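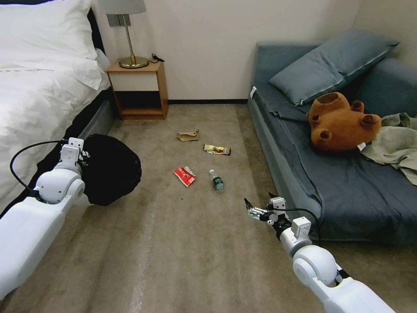
How I get the litter off a bedroom floor in ten minutes

Posted 12/17/24 under Small Rooms

I let two furnished rooms, one at Drandeo and one at Stutitz, and I've been doing the changeovers myself since May. The bathroom I don't mind. The bed I can do half asleep. It's the bits on the floor that used to drive me round the bend, as I'd pick up a wrapper, walk it to the kitchen bin, come back, spot another one and off I'd go again. So I gave myself a proper routine, and it now takes 10 minutes in a room with a bed, a sofa bed and not much floor between them.

It works just as well for a teenager's room, or your own if you've had a weekend of eating crisps in bed (no judgement, I had one of those in Stutitz when the boiler man didn't turn up).

What you need

One black bin bag, a big one. I know it seems daft for a handful of rubbish, but little bags flop shut and you end up wrestling with them. A second bag for recycling if your council wants it separate. Gloves if you like them. A damp cloth, and the vacuum waiting outside the door – outside, mind, or you'll start using it too early.

Step 1: Curtains open, lamps on

Do this even in the middle of the day. Carpet in a rented room is nearly always some shade of beige or brown, and brown paper on brown carpet is very good at hiding. A bedside lamp throws light low across the floor and shows up things the ceiling light misses.

Step 2: Get the bedding out of the way

If the duvet is hanging over the side of the bed, flip the edge up onto the mattress. Same with the sheet on a sofa bed if it's drooping over the front. Anything small that's been dropped will have gone straight under those folds, and I once vacuumed up an earring that way. It took me 28 minutes to find it in the dust, and I've still got the sneeze.

Step 3: Open the bag properly

Give it a good shake so it fills with air, then roll the top over once to make a collar. Stand it on the floor right up against the bed. The bed holds it up on one side and you can drop things in with one hand. I went for years holding the bag in my left hand the whole time and getting it tangled round my wrist!

Step 4: Pick up from the back to the front

Start at the far end, by the nightstand, and work your way towards the door. You won't tread on anything you've already passed, and you finish up next to the way out with a full bag.

The usual lot in my rooms is food packaging. A typical floor might have a tan paper wrapper at the back, a shiny gold snack wrapper a bit nearer, then a crumpled red and white one with a small water bottle lying next to it. Paper first, as it's lightest and likes to drift under the bed when you walk past. Snack wrappers next, and fold them in on themselves so the crumbs stay inside. Bottles last. Check the cap is done up before you lift one, and if there's water left in it, tip it down the basin before it goes anywhere near a bag. 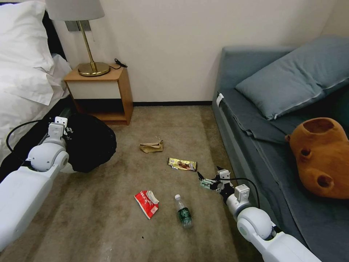
Step 5: Go back for the specks

Once the big stuff is up, crouch down and look along the carpet. You'll find little dark bits you'd have sworn weren't there. Pick up anything hard by hand, such as grit, beads or a bit of plastic, because my old Vorow vacuum flings those straight at the skirting board.

Step 6: Tie up and take it out

Squash the air out, twist the neck and knot it. Carry the bag straight out to the bin. Don't park it in the hall "for a minute". I did that at Drandeo and found it again two days later.

Step 7: Vacuum and dab

Slow strokes, towards you, then across. For marks on the carpet I use a damp cloth and a small squirt of Ojo, dabbed and never rubbed. Worn patches are another matter and no amount of dabbing will bring the pile back, so I leave those be and save my knees.

Then let the duvet down again, smooth the sofa bed sheet and switch the lamp off on your way out.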